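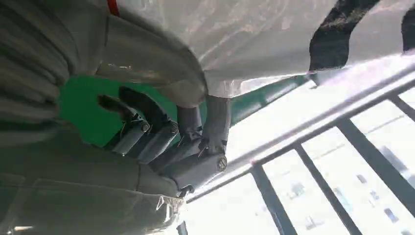

Moving the shop's stock from Flendstead to Felport took over 7 working days, and most of it went by in sorting. We carry bedding, throws, cushion covers, kitchen linens and a small amount of packaged goods, and all of it had to come off the shelves, be checked, and go back into an order that would make sense at the other end. The rule for the sorting table was that anything in plastic stayed in its plastic. The white piece with the wavy black stripes at one corner is one that kept its wrapping, next to gray-green cloth with ribbed folds and a few loose threads at the edge. Cloth with a frayed edge was set aside for trimming before it was priced again. The rest of this page goes through the move by area, with a short note for each.

The front shelves, Flendstead
These were cleared first. They held the throws and the heavier blankets, folded in thirds with the fold facing out. We kept that fold for the move so they could go straight back up.

The back shelves
Cushion covers, sorted by size and then by color. A few sizes had been mixed together since January and took most of a morning to put right.

Cushion covers in the Ornedlow print
The last of this print. It is no longer being made, so the covers were counted and bagged separately. There were 23, and they are all on the shelf nearest the door in Felport.

Kitchen linens
Dish towels, aprons and oven mitts. The towels were rolled for the old shop because the shelves were shallow. They are stored flat now.

The remnant bin
Short lengths and offcuts. We went through the bin piece by piece and kept whatever was big enough for a cushion front. The smaller pieces were tied in bundles by color and are sold by the bundle.

Trimming
Loose threads were cut, not pulled. Where an edge had frayed more than a little, the piece was turned under and hemmed on the machine. Hemmed pieces are marked down and have a blue tag.

Packing the bedding
Sheet sets and duvet covers went into flat boxes, one size to a box. The size is written on the short end so it can be read when the boxes are stacked.

The El Sherbiny order
This order was due out during the same week, so it was packed first and kept on its own table. Jyoti Bajpai checked it against the list before the boxes were taped.

Boxes in the hallway
By the end there were 205 boxes. The hallway held most of them, stacked no higher than the light switch so that we could still get to it.

Loading
The van made 2 trips. Bedding and throws went on the first one. Shelving, the cutting table and the remnant bundles went on the second.

The empty shop, Flendstead
After sweeping. The paler strips on the floor are where the shelves stood. The hooks by the window were left for the next tenant, who had asked for them.

Felport, before the shelves went up
The new room is longer and narrower than the old one. We taped the shelf positions on the floor and walked through with a box in our arms to see if the aisle was wide enough. It was moved over by a hand's width after that.

Felport, shelves up
Throws along the left wall, bedding along the right, kitchen linens in the middle where there is the best light. Cushion covers are at the back.

The cutting table
It had to come through the door on its side with the legs off. One of the bolts was lost and has been replaced with a longer one.

The price tags
New tags were written for everything, with the fiber content on the back. Customers used to ask at the counter for this, and it is easier to have it on the item.

The store is open at the Felport address as of 2026-09-03. Orders placed with the Flendstead shop can be picked up here, and gift cards from there are still good. Please bring the order slip if you have it.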